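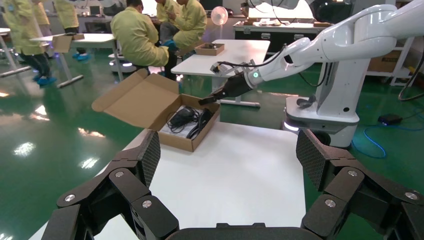 We have now reached the middle of our second year of the Vislow Seed Library, and I am happy to tell you that the winter went better than any of us dared to hope when we wrote to you last. Your grant paid for the first big round of mailings, and most of the fall was given over to sorting, labeling and a good deal of tea. Everything we lend still travels in plain brown cardboard, in shallow boxes with a lid that folds back like the one on the white table, and I have grown very fond of them (they stack well, and our borrowers send them back to us full of saved seed and sometimes a kind note).

By the end of February we had mailed 1205 packets to 694 households. Beans were the favorite again, with tomatoes close behind, and we ran out of the Bošković pole bean before the month was over, which I should have seen coming after last year! We have set aside a longer row for it this summer at the Giltis plot, where the soil is heavier but the fence is good and the deer mostly leave us alone.

Germination testing took longer than planned. We meant to test 300 varieties and got through all of them, but the last trays were still on the windowsills weeks after the date in our work plan. A fair number of the older onion and parsnip seeds were past saving, and we have taken them off the lending list.

On spending, we are a little under budget for postage and a little over for envelopes. The first paper we bought let the damp in, so we changed to a heavier kind from Vimetti and will stay with it. I would like to move the leftover postage money into envelopes, if you are comfortable with that.

Between now and the fall we hope to hold two evening classes on saving seed from squash, finish the printed growing guide, and get the shed roof mended before the beans come in.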